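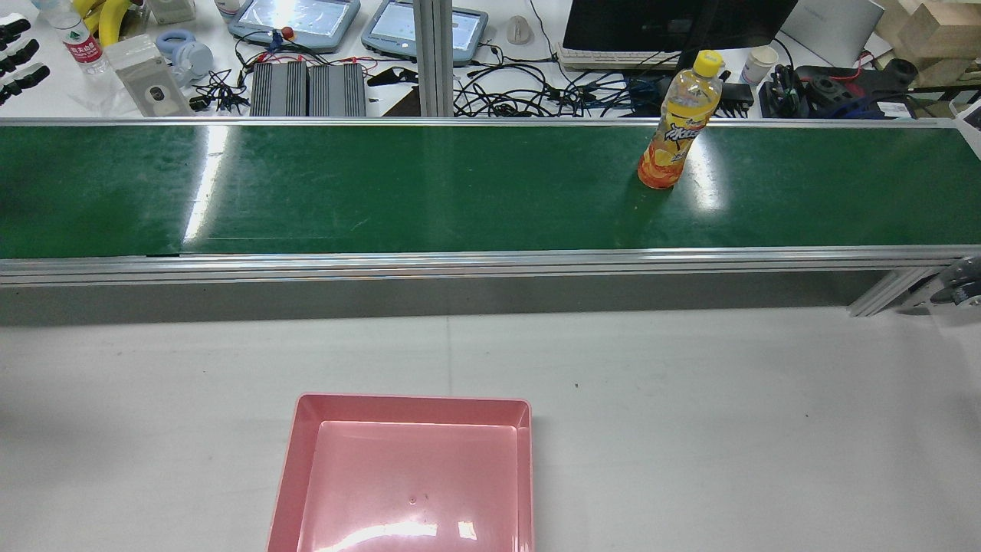

Mwakyusa asked before the session whether a five-finger hand is worth the trouble when two fingers will pick up most things. I get that question at nearly every talk, so I will start with it and come back to it at the end.

Gripper or hand: notes from the Clomside bench
Speaker notes, Ellville session, 9 June 2019

Opening
Say what was compared: a parallel gripper and a humanoid hand, both on the same kind of arm, both working over the green belt. The task is to take a drink bottle off the belt and set it upright in the pink tray. Same bottle all the way through.
Total attempts: 406. Of those, 122 were with the hand. The gripper got more runs because it was ready first. Say this early, someone will ask why the numbers are uneven.

Setup
Gripper on the left arm, hand on the right arm. Both hang off one column bolted to the table. The tray sits next to the belt. Point out how far the left elbow has to drop for the gripper to come in over the cap. We changed the approach angle 2 times before we stopped hitting joint limits.
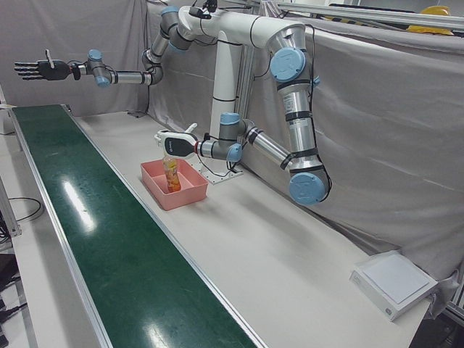 What the gripper did well
Cap grasps. The fingers close on the cap and the bottle hangs straight. Placement in the tray was repeatable.
Weak point: a cap grasp with a full bottle swings if you move fast. We cut the arm speed and left it there.
Controller was Flelto for both arms. No custom tuning for the gripper.

What the hand did well
Side grasps around the label. Less swing, and it put up with the bottle being a little out of place on the belt.
Weak points: setup time, and the cable at the wrist. Leave enough slack for the wrist to turn, but check that the loop stays clear of the belt. Pause here and let people look at the arm and the hand.

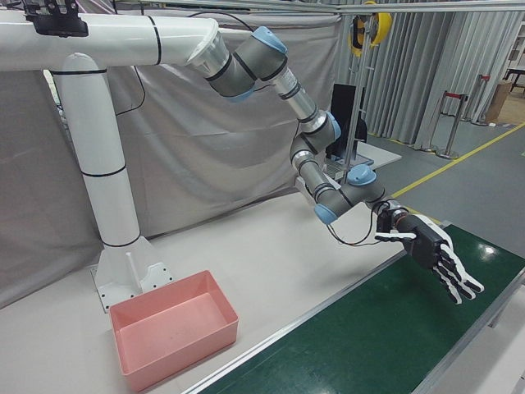 The thumb was the other problem. With the palm facing down, it reached the belt before the fingers had closed, so we raised the start pose and brought the thumb in last. That took 3 tries to get right.

Back to the first question
For this bottle and this tray, use the gripper. If the parts change shape from one run to the next, try the hand. We plan to repeat the test in September with softer packaging.
Take questions. Leave the setup slide up.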